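Urska – Part-time sorter wanted for the returns room
Posted February 18, 2025

Urska sells small household goods, and people send a fair number of them back. They come back without their boxes, without their instructions, and now and then with somebody else's spoon. We need a patient person to go through the bins.

The work: you take a bin of mixed items, pick them out one at a time and decide what each one is. Plastic tools, soft things in bright colors, smooth white objects that three of us have already failed to identify. Each goes to its own shelf. Then you get the next bin. There is always a next bin.

We clear about 500 items a week and would like to clear more before July, when the Skellness store closes and sends us its leftovers.

You should be able to stand for most of a shift, tell a scoop from a spatula, and write a label that other people can read. Experience in a thrift store, a kitchen or a house with small children will count in your favor. A degree won't hurt you, but we have no shelf for it.

We offer 20 hours a week, mornings only, paid breaks, and first pick of whatever can't be resold – last month that was mostly egg timers. The radio is shared and the arguments over it are longstanding.

To apply, send a short letter to Valeriano Vallejo at the Urska front desk. Tell him when you could start and what is in your own kitchen junk drawer. He reads the second part first.
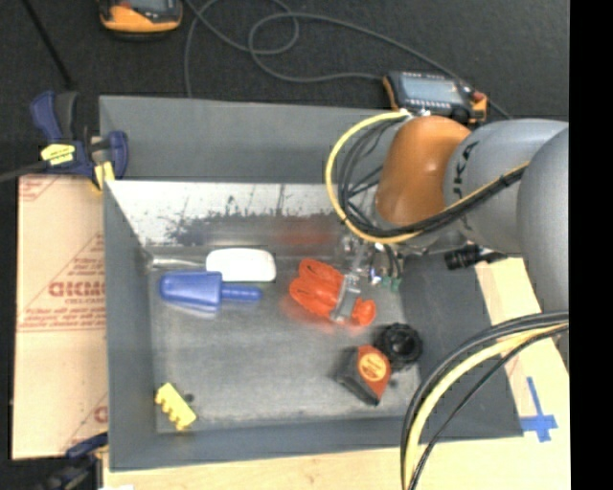
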